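Open day at the Urwood paper mill
4 Mar 2019
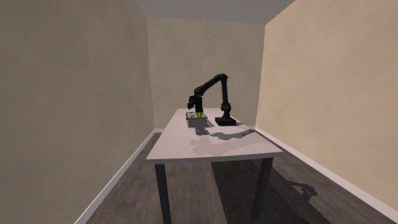

Grethe Hafþórsson wrote to ask whether the mill still makes its own pulp, and whether the trip is worth a full day from Skismont. It does not make pulp anymore. The last digester was shut down years ago and the fiber now comes in as dry sheets, stacked on pallets. As for the second question, I would say yes, if you leave early and bring lunch.

The Urwood mill opens to the public twice a year, once in spring and once in November. Groups are limited to 14 people and the tour takes most of the morning. Ours was led by Beat Strebel, who has worked the wet end of the machine for a long time and talks fast. Stand near the front. Past the first door you need earplugs, and after that most of the talking is done with hand signals and a clipboard.

We began in the stock room, where the pulp sheets go into a big tub of water and get beaten until they look like thin oatmeal. Clay and starch are added at this stage. From there the mix is pumped through screens and out onto a moving wire, and the water drains away underneath. The web is 84 inches wide. At the start of the wire it is nearly all water. By the time it leaves the press rolls it can hold its own weight, though it still tears if you look at it wrong.

The dryer section is the hot part. Leave your coat in the lockers. Beat said the line was running at 700 feet per minute that morning, a slow grade, and that a break in the sheet usually takes the crew ten minutes or so to thread again. We did not see one.

After that came the winder and the cutting room, which I liked best. The mill sells a heavy drawing paper under the name Jamora, and it is still inspected sheet by sheet. One of the inspectors let us try. I passed two sheets she then pulled for specks. A full pallet of the large size holds 1,296 sheets, and she gets through several in a shift.

The small museum upstairs has old watermark rolls and a wall of wage books. The labels are short on dates. There is a shop by the gate with seconds at half price - cash only when I was there.

Parking is on the river side, past the weighbridge. The bus from Skismont stops at the church, and it is a fifteen-minute walk from there along a road with no sidewalk. Wear closed shoes with flat soles or you will be turned back at the desk. Places for the November day are booked through the mill office by phone.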